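Home Help Exchange > Cleaning > Stains and marks

Red marker won't come off my whiteboard, tried everything in the cupboard

Posted by mallee_jen, January 2020

Hi all, hoping someone has been through this. I've got a big Vandier whiteboard on the kitchen wall that runs our whole household, so footy training, bin nights, who's feeding the chooks. Before we went away I wrote the holiday list on it in red and then forgot about it. Came home, went to wipe it and the black and blue came straight off, but the red has left a pink ghost of every word. I can still read "sunscreen" from the hallway!

So far I've had a go with the felt eraser, a damp cloth, dish soap and a bit of glass cleaner. The glass cleaner shifted some of it but now that patch feels kind of grabby and new writing drags on it. Have I wrecked the surface? The board cost me $95 and I'd rather not buy another one. The markers are just the Itholm ones from the newsagent, definitely the dry-wipe kind, I checked.

Getachew Woldemariam

G'day Jen, you probably haven't wrecked it. Red is a pain on every board I've owned and I've been teaching night classes for years, so that's a fair few boards. First thing I'd try is going over the old writing with a fresh black dry-wipe marker, a little bit at a time, and wiping it while it's still wet. The solvent in the new ink loosens the old stuff. Looks mad while you're doing it but it works more often than not.

If there's still pink after that, put some isopropyl on a soft cloth (I buy the Kleinschmidt bottle, any brand will do), open a window and rub in small circles. Try a corner first. Then wipe the whole lot down with plain water and dry it properly, and I reckon the grabby feeling will go too, as that sounds like cleaner residue to me. Don't use the scourer side of a sponge or those white magic eraser blocks. I did that once on a cheap melamine board and it never wiped clean again, every colour stained from then on.

Small boards go the same way, by the way. Red writing on a little yellow-orange framed one:

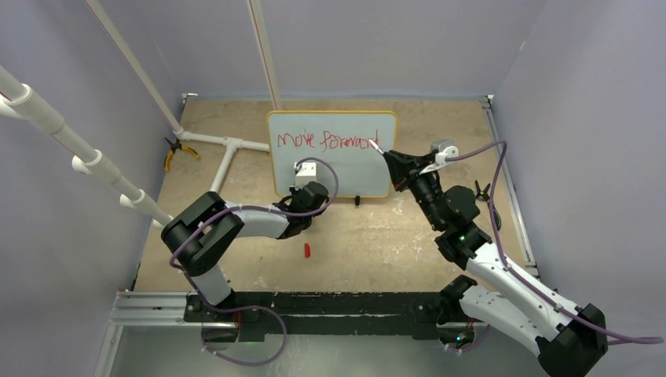
"Move forward" in red marker, with a few faint smudges on the rest of the board.

One more thing, how long do you leave stuff up? Anything I leave over the July break is twice the work to get off, so now I wipe mine every Friday whether it needs it or not and rewrite the bits I want to keep. My daughter thinks this is very sad.

treline_dad

hairspray. my mum swore by it

bunyip566

Careful with the hairspray, the newer ones haven't got much alcohol in them and you just end up with a sticky board (ask me how I know). I'm with Getachew on the isopropyl. Mine took 2 goes, and I left it overnight before writing on it again. Also maybe keep the red for birthdays and use green for the chooks!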